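Search this forum
Home | News | Courts and Policing | Members | Log in
Filed under: Police appeals, CCTV releases

Wumgate station stills

zsirko32
Force put out two stills from the Wumgate robbery on Jun 21, 2023. Reference 3230 if anyone is ringing in. Clothing given as "grey jumper". Is that any use to the public?

Clorka
Limited. Station cameras shift colour under sodium lamps. I'd ignore the shade and go by build and gait.

Tymoshchuk
Disagree. The last appeal drew 122 calls and most mentioned clothing. Vira Sirko's report in November said the same.

Clorka
Calls, yes. How many led to a name? Four.

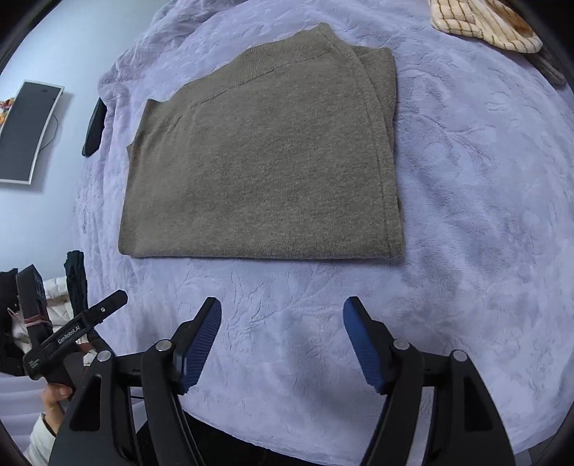 Tymoshchuk
Wording is the weak point in these appeals. "Grey jumper" covers half the town. A flecked grey-brown knit with a wide ribbed band, like the one on the lavender blanket, would be logged as plain grey by most witnesses. The force should publish texture and trim as well.

zsirko32
Only if the still resolves it. These don't.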